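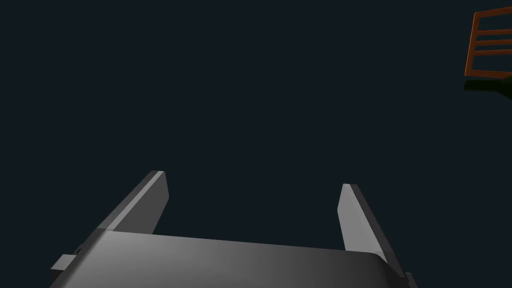
Gripper and camera sim check - dining room scene, two-arm robot
Site: Viltarcombe
Filled in by: Rajitha Siddiqui
Second look: Csaba Szilágyi
October 2022
Scene build 2221, controller build 3381

Purpose: pick one gripper setup for the Mridha table-clearing job before we order anything. Parallel jaw on both arms, wrist cameras plus the body camera. Mark each item OK / FIX / N/A and write something. Blank comments come back to you.

1. Gripper at rest, wrist cam
1.1 Jaws fully open at start - OK
1.2 Nothing held at start - OK
1.3 Both fingertips in wrist view, not clipped - OK. Palm gets cropped at the bottom, fine, nobody grasps with the palm.
1.4 Finger faces shaded differently enough to tell inner from outer - OK. Inner faces come up pale. Edge finder should like that.
1.5 Background noise behind fingers - FIX. Walls are so dark the depth fill has nothing to work with. Sunil Bhuiyan says lift the wall color one step. I say two.
1.6 Finger pad texture loaded - FIX. Plain gray. Friction values are in the config but I'd like to see pads too, otherwise someone will ask every time.

2. Arms over table
2.1 Left arm reaches near edge of table - OK. Got the gripper right over the small black cup, no elbow complaint from the controller.
2.2 Right arm parked clear of table - OK
2.3 Arms don't cross in front of the body camera - OK for this pose. Not checked for the far side of the table yet, Piyumi Howlader has that list.
2.4 Clearance to glass bowl - FIX. Bowl is close to where the left gripper comes down for the cup. Planner treats the rim as solid but the inside as empty, so it will happily route a finger through the bowl. Seen this in the planner log twice now. Fathima Kumarasinghe to swap the collision mesh before anyone runs 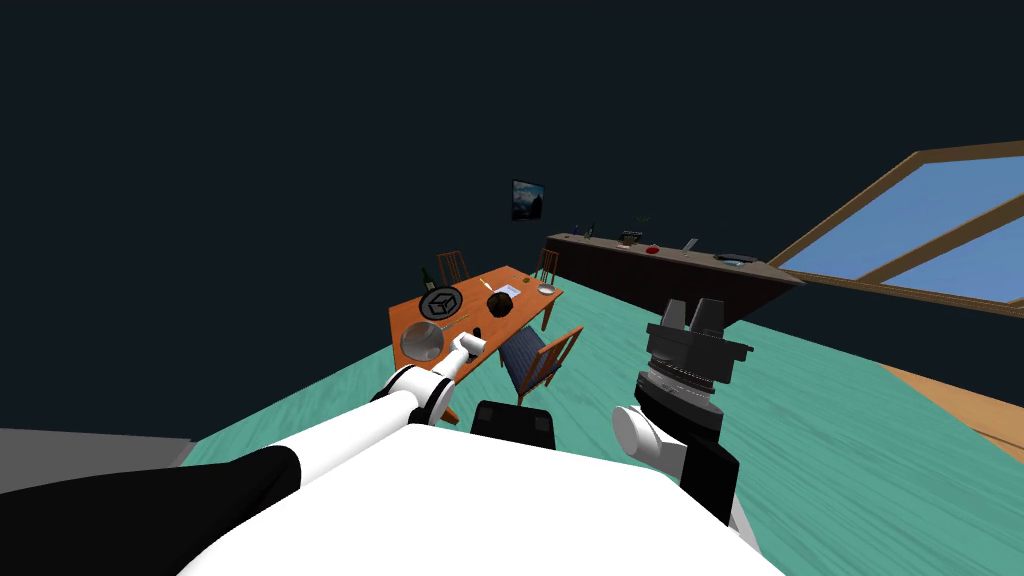 the cup grasp at full speed. Half speed until then, and keep a hand on the stop key. Yes in sim too. Habits.
2.5 Chair nearest robot inside keep-out zone - FIX. Leans into the approach path at the table edge. Either shrink the zone or move the chair, dont do both.
2.6 Speed cap set to 68 percent on both arms - OK, read it back from the controller, not from the config file.
2.7 Left/right naming matches controller - OK. Was swapped in the last build.

3. Body camera
3.1 Both grippers in view at the same time - OK
3.2 Table in view between them - OK, it sits just above and between the two grippers from here, which is what we wanted.
3.3 Horizon level - FIX. Strong tilt, whole room runs lower left to upper right. Mount angle is wrong or the roll value has its sign flipped. Csaba thinks sign. Please fix before comparing against the Clatbridge arm, theirs was shot level and the numbers won't line up.
3.4 Own body in view - too much of it. White shell takes the bottom center. Raise the camera or mask it. FIX, low priority.
3.5 Right arm size in view - comment only. Looks much bigger than the left becuase it's closer to the lens. Anyone labeling by eye should know.
3.6 Logo disc readable as a target - OK. Cube shape comes through even at this angle.
3.7 Dark items against dark walls - FIX. Bottle at the far corner of the table nearly goes missing. Same wall color problem as 1.5, one ticket for both.

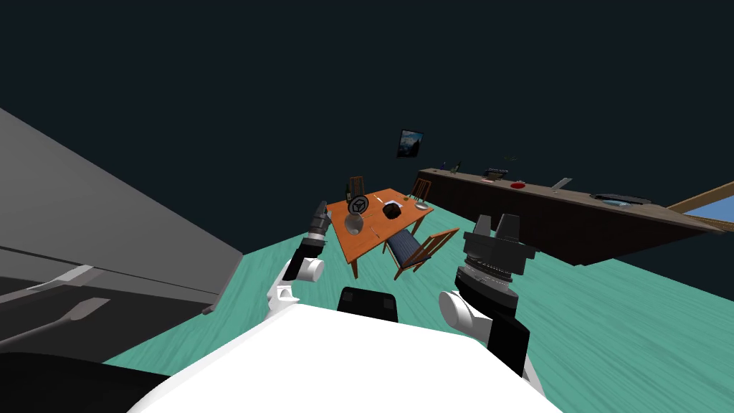 4. Controller
4.1 Stop key halts both arms - OK, tried 2 times from each arm
4.2 Stop key halts the jaws as well - FIX. Jaws finish their move first. Small thing in sim, not small with a real hand nearby. This one blocks sign-off.
4.3 Restart after stop needs confirm - OK
4.4 Log keeps arm and gripper times on the same clock - OK
4.5 Old controller vs new - new one is smoother on the wrist, old one settles faster. Not picking today. Sundton want the old one kept as a fallback, fine by me.

5. Wrist cam away from table
5.1 Jaws open, gripper pointed off to empty space - OK
5.2 Idle drift - N/A, didn't leave it long enough
5.3 False grasp targets - see comment

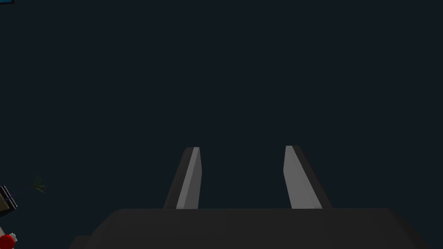
Comment on 5.3. The target picker is too eager. With no grasp asked for, it should stay quiet, and it kept offering candidates whenever anything colorful came near the border of the wrist view. Worst one is the red thing with the white cap, bottom left. Only part of it shows, so the picker guesses a width from half an object and the guess is junk. The green fronds a bit higher up are the other headache, thin stuff blending into the background. Suggest we ignore anything touching the border until the wrist has turned enough to get all of it. Fathima has a rule for this from the Mridha bin work, ask her before writing a new one.

6. Gripper choice so far
Wide parallel jaw - fine for cups and bottles. Flat items on the table still a worry, no test yet.
Narrow jaw - better in tight spots, more fuss with the glass bowl.
Suction - N/A, no model for it in this build.
My vote is wide jaw both sides. Csaba wants one of each. Rerun sections 2 and 3 after the camera fix then decide, not before.

Open items
Wall color - Sunil
Bowl mesh - Fathima
Camera roll - Csaba
Jaw stop - me, with Clatbridge on the call
Far side reach list - Piyumi
Border rule for picker - Fathima, if she has time, otherwise November

Status: NOT PASSED. Recheck when 4.2 and 3.3 are closed.
R. Siddiqui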